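Flalden Garden Society
Minutes of the monthly meeting, Thursday, 25th March
Held in the back room of the Zusville library

The Chair opened the meeting at the second attempt, the first having been lost to a discussion of parking.

1. Minutes of the last meeting
Accepted, with one correction. The word "compost" in item 4 should have read "compromise." Several members preferred the original.

2. Hedge along Stollov Lane
The hornbeam whips have arrived from Tannous Nursery, all 800 of them, bare root and bundled. They are heeled in behind the shed and will stay happy there for a short while, which is more than can be said for the shed. The planting plan is a double staggered row, 30 cm between plants. A member asked what that was in inches and was told to bring a ruler with both sides.
The line of the hedge was agreed last fall and was agreed again tonight. A proposal to bend it around the bench was defeated. The bench will move.
Action: Secretary to circulate planting dates.

3. Mulch
Bark or wood chip. Discussion was long. Wood chip won by 2 votes, and the bark party asked that their disappointment be recorded. It is recorded. Chips to be kept clear of the stems this time.

4. Pruning of the old privet
The Chair reminded members that privet can be cut back hard and will forgive almost anything, but that it had been asked to forgive a great deal last year. No one is to touch it again without speaking to the hedge group first. The electric trimmer has been put somewhere safe.
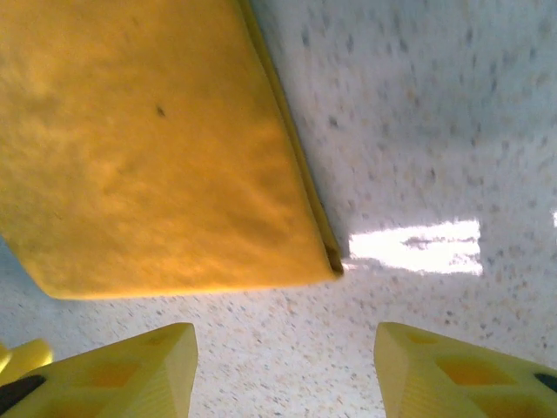

5. Watering
The new whips will need a good soak in any dry spell through their first summer. The rota has 5 names on it, one of them in handwriting that its owner denies. The Secretary will pass the sheet around again at the next meeting, near the door, before the cake.

6. Any other business
A request for a yew arch was welcomed as ambitious and put off until the hedge is knee high.
The library would like its chairs stacked.

Meeting closed at 9 p.m. Parking was then resumed outside.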